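Chapter 7

Celebrity, Privacy and the Picture Trade

2 comments
Share 20

In June a weekly magazine called Mollon ran four pages of photographs of the actor Rory Drummond eating lunch with his two children. The pictures were taken from a public footpath, across a lake, with a long lens. Drummond had not agreed to them. The magazine had not asked. The issue sold well, and a week later Drummond's lawyer, Rozália Bartoš, wrote to the editor and asked for the pictures to be taken off the magazine's website.

The editor's reply was short. The footpath was public, the family could be seen from it, and Drummond had posed for Mollon twice before, both times to promote a film. Bartoš answered that posing for a magazine in a hotel suite is one thing and being photographed with your children at a rented house is another. Most of this chapter is about the space between those two letters.

Who is in the business

A celebrity photograph usually passes through three sets of hands. A photographer takes it, an agency sells it, and a publication prints it. The photographer in the Drummond case, Libor Kollár, worked for an agency named Hrubý and was paid a share of each sale. He had no salary and paid for his own travel. In an interview for this book he said that he waited at the lake for six days and came home with 523 frames, of which the agency offered 20 for sale.

Agencies set prices by how rare a picture is and how long it will stay rare. A star leaving a restaurant with a dozen photographers outside is worth little. A first picture of a new baby or a new partner can pay for a whole year's work. This is why exclusive pictures are often taken in places where the subject did not expect to be seen – beaches, back yards, school gates.

The subject is sometimes in the business too. Publicists call agencies to say where a client will be at a certain hour, and the pictures that follow look like any others. Čestmír Havlíček spent nine years as a publicist before he began to teach, and he estimates in his lectures that half of the "candid" pictures he saw in print during that time had been arranged. Readers had no way to tell which half.

What readers say they want

The research firm Calon asked 2,422 adults whether magazines should print pictures of famous people's children without consent. A large majority said no. Many of the same people said they had looked at such pictures in the past month. We return to this survey in Section 7.3, where we look at how the questions were worded and whether the two answers really conflict.

Terms used in this chapter

Long-lens picture: a photograph taken from far enough away that the subject is unlikely to notice.

Set-up: a picture arranged in advance but sold as unplanned.

Exclusive: a picture or set sold to one publication for a fixed time.

Kill fee: money paid for work that was ordered and then not used.

Before you read on

Noman Soomro edits Flerkus, a small entertainment site with no staff photographers. He buys from agencies and turns down anything with a child's face in it, and he says the rule costs him visitors. Keep his site in mind as you read Section 7.1. It comes up again at the end of the chapter, next to Mollon, when we compare the written policies of both.
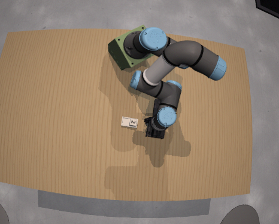 Robotic arm on a wooden table, with a white block numbered 2. Computer rendering.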